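Banus Lobo 2000 Jump Starter Review

Battery packs that can start a car have become small enough to live in a glove box, and most of them are sold on a single number. The Banus Lobo 2000 is no exception. The 2000 in the name is the claimed peak current in amps, a figure that describes a very short pulse under conditions the buyer will not reproduce. It says little about how the unit behaves on a cold morning with a flat battery and a stiff engine. We used one through the winter on a few different vehicles to find out.

Who it is for

Banus lists the Lobo for gasoline and diesel engines in passenger cars, pickups and small vans with 12-volt systems. It is not intended for 24-volt trucks, and the clamp electronics will refuse to engage if connected to one. Lead-acid, AGM and enhanced flooded batteries are all supported. Lithium starter batteries are not mentioned anywhere in the manual and we did not try one.

Build

The housing is two molded halves joined with recessed screws, with a rubber sleeve over each end. The sleeves are a tight fit and did not shift when the unit was dropped from fender height onto concrete. A hinged rubber flap covers the output socket. The flap hinge is thin and looks like the first part that will fail.

The jump leads are detachable and carry their own control module. The plug is keyed, so it cannot be inserted backward. Clamp jaws are plated steel with a copper bridge across the hinge, which means both jaws carry current. On several cheaper units, including the Ploltham we reviewed last year, only one jaw does. The springs are strong enough to hold on a worn side post.

Lead length is the weak point. The cables are short, and on cars with the battery in one corner and a remote ground stud in the other they will not reach both. The pack has to be balanced on the engine cover or held by a second person. A longer set is sold separately by Banus, at a price that is hard to defend.

Controls and display

There are three buttons: power, light and boost override. The display shows state of charge as a percentage and, once the clamps are connected, the voltage of the vehicle battery. Readings stayed within a tenth of a volt of our bench meter. The screen is readable in direct sun and dims by itself after dark.

The override button has to be held for 7 seconds before it does anything. This is deliberate. Override disables the voltage check that the control module normally performs, and with it the reverse polarity protection. The manual explains this clearly on the same page as the instructions, and a warning is printed on the module. We would still have preferred a version of the override that kept polarity protection active.

Starting performance

Our main test vehicle was a four-cylinder gasoline sedan with its battery drained until the starter solenoid would only click. The Lobo started it on the first attempt each time, with the pack fully charged and at room temperature. A six-cylinder diesel pickup was less cooperative. At freezing, it needed a second attempt after the pack had rested, and the engine turned slowly enough on the first that we stopped cranking.

Pack temperature matters more than engine size. Stored overnight in an unheated garage at 23 degrees Fahrenheit, the Lobo still reported a full charge but voltage under load sagged badly. The sedan started, with hesitation. The diesel did not start at all. After the pack had spent an hour indoors, the diesel started. None of this is unusual for lithium cells. The manual suggests keeping the unit in the cabin in winter, and that is good advice as long as the car is not parked outside for days at a time.

With the clamps connected and the ready light on, the module allows a short window for cranking before it times out. If it times out, the clamps have to be removed and reconnected. This is mildly annoying when working alone, especially with push-button ignitions that take a moment to wake up.

We ran repeated starts on the sedan from one charge, with a pause between attempts to let the module cool. Output remained strong through the first 4 starts. On the next one cranking speed dropped noticeably, although the engine caught. Banus claims many more than this. The claim may be accurate for an engine that needs only a little help, but drained batteries pull current from the pack as soon as the clamps go on.

Charging

Charging is through USB-C. A wall adapter is not included, and charge time depends heavily on the one you supply. With an older low-power phone charger the unit took all night. With a laptop charger it was finished before lunch. The port also works as an output, and it will run a laptop, though the pack gets warm enough to notice.

Self-discharge was low. The percentage reading barely moved over two months on a shelf. Owners should still top it up every season, as the unit will not deliver boost current when the charge falls below half.

Light

The work light has high, low and flash settings. High is adequate for finding a ground point under a hood. The lens faces the same direction as the output socket, so when the leads are connected they hang across the beam. The Gernmont pack places its light on the side and avoids the problem.

Against the alternatives

The Gernmont is heavier, has longer leads and costs more. For a diesel owner it is the better choice. The Ploltham is cheaper and smaller, but its single-side clamps ran hot in our testing and its display showed only a row of dots. The Lobo sits between them. For a gasoline car with the battery in an ordinary location, it does the job with some margin, provided it is kept warm and the leads reach.

Storage

The supplied pouch has a pocket for the leads and a second, smaller one for the USB cable. The zipper is coarse and works with gloves on. Folded tightly, the leads push against the control module, so it is better to coil them loosely and put the module in last. The pouch fits under the front seat of the sedan with little room to spare.

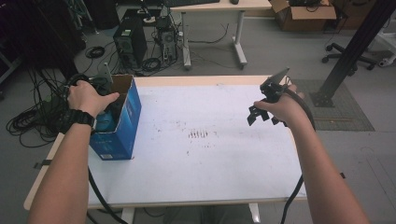 Verdict

Good: accurate voltage display, clamps that carry current on both jaws, low self-discharge.

Bad: short leads, awkward light position, no wall adapter, override removes polarity protection.

Recommended for gasoline cars and crossovers. Diesel owners in cold regions should look at the Gernmont first.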